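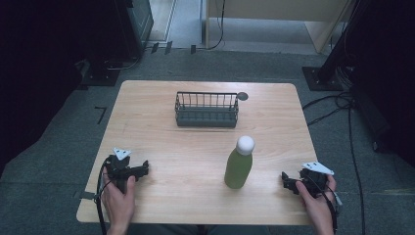 Table 6, Tufa Room: wire basket and green bottle on the tabletop

Gralton Shared Workrooms
Table and Floor Inspection — Tufa Room
Date of inspection: November 10, 2021
Inspected by: Shih-chieh Man
Areas covered: work table, items kept on the table, carpet, cables

Mark each line Satisfactory, Attention or Not Checked. A comment is required for every line marked Attention. Return the completed form to the Clotomura office before the room is next released for booking.

SECTION A. TABLE

A1. Top is level and does not rock under hand pressure
Satisfactory.

A2. Surface free of splinters, lifted grain and sticky residue
Satisfactory. Wiped down with a damp cloth before inspection.

A3. Corners and edges safe to touch
Satisfactory. The corners are rounded on this model. One shallow dent was felt under the near edge; it has no sharp lip and needs no repair.

A4. Leg bolts tight
Attention. One bolt turned by hand. It was tightened on the spot and should be looked at again within 15 days.

SECTION B. ITEMS ON THE TABLE

B1. Wire basket stable, rods straight, no exposed ends
Satisfactory. All rods and the top rail were checked by touch with a gloved hand. Basket is to remain toward the back of the table so that the working area in front stays open.

B2. Bottles capped and upright
Satisfactory. Green bottle with round white cap, standing in front of the basket. The cap was tested and is firm.

B3. Bottle contents labeled
Attention. No label was found on any side when the bottle was lifted and turned. Contents are to be confirmed with the room user. Until then the bottle is not to be opened or poured out.

B4. Small loose items put away
Attention. A small round dark gray disc was lying flat beside the basket. It should be stored in the basket or in the drawer unit — it is easily swept to the floor, where it is hard to find.

SECTION C. FLOOR AND CABLES

C1. Carpet flat, with no curled seams
Satisfactory.

C2. Floor tape secure
Satisfactory. The black L-shaped mark near the table is fully stuck down. Do not remove it during cleaning.

C3. Cables clear of walkways
Attention. Black cables run down past the table edge. Users are to keep the slack close to the table and off the route to the door.

C4. Room log signed
Not Checked. The log was at the Skokham desk.

Open items: A4, B3, B4, C3, C4
Room status: released for use, with the restriction stated at B3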